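Speaker notes – Getting the minutes down: how a small choir runs its rehearsals
Regional choral leaders' day, Wednesday, 2 p.m. slot

Slide 1. Title
Thank Yolanda Okafor for the invitation. Say who I am: Ezekiel Haddad, rehearsal director of the Motevholm Singers, amateur choir, no auditions. We rehearse one evening a week and give a concert in August.
Ask for hands: who ran over time at their last rehearsal? Leave a pause.

Slide 2. Where we started
Two years ago I asked Selamawit Wako to sit at the back with a stopwatch for a full season. She logged singing, talking, and everything else.
The result: 51 percent of rehearsal was singing. I had guessed much higher.
Biggest loss was me talking. Second was starting and restarting after a stop. Announcements were a distant third, though they were what people complained about.
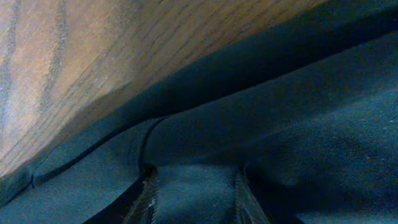 Slide 3. The stop
Most directors stop, explain, then give the measure number, then give the pitch. By the time the altos find the place, they have forgotten the explanation.
We now do it in a fixed order: place, fault, fix. "Measure 40, tenors flat on the leap, think of the top note first." Then sing.
One fault per stop. If there are three faults, pick the one that is making the others worse. Usually that is rhythm.
Demonstrate with the piano here. Arlo Van Dusen is playing. Remind him to wait for my nod.

Slide 4. The plan
Show the one-page plan. Point out that the hardest piece goes second, straight after something they know.
Each item has a clock time next to it. If we hit the time, we move on, even when the passage is not fixed. This was the change people liked least. The basses in particular felt we were leaving things half done.
What helped was writing the unfinished passage at the top of next week's plan while they could see me doing it.

Slide 5. Warm-ups
Keep this short, there is a separate session on voice work at 4.
Ours run eight minutes. Every exercise comes from something in that night's music. If the Quispe has a wide slur in the second verse, we warm up on that interval.
Drop the story about the lip trills if time is tight.

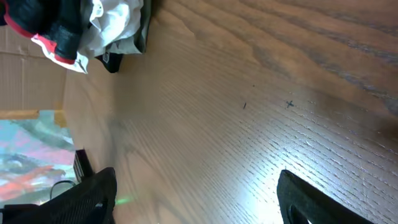 Slide 6. Sectionals
Half an hour every second week, sopranos and altos in the hall, men in the upstairs room with Zhiqiang Hou.
Two warnings. First, agree on breaths before you split up. We once came back with two different versions of the same page and spent the time we had saved sorting it out. Second, whoever leads the sectional needs the plan in advance – the night before is too late.

Slide 7. Second log
Selamawit timed us again the next season, same method. I am not going to put the number up as a promise, because our repertoire was easier that year. Singing time rose, my talking fell, and restarts took less time in every rehearsal she logged.
Attendance did not change much. Be plain about that if asked.

Slide 8. Try it yourself
Hand out the log sheet. Three columns, one row per minute. Give it to a person who is not singing that night.
Suggest they log one ordinary rehearsal before changing anything, and not tell the choir which one it is.

Questions likely to come up
Does it feel rushed? For the first month, yes. We added a longer break and that settled it.
What about beginners who can't read music? They get practice tracks a week ahead. Fewer stops suit them fine.
Do you still tell jokes? Yes, at the break.

Finish by 2:45. Leave the spare log sheets on the table by the door and take the piano key back to Yolanda.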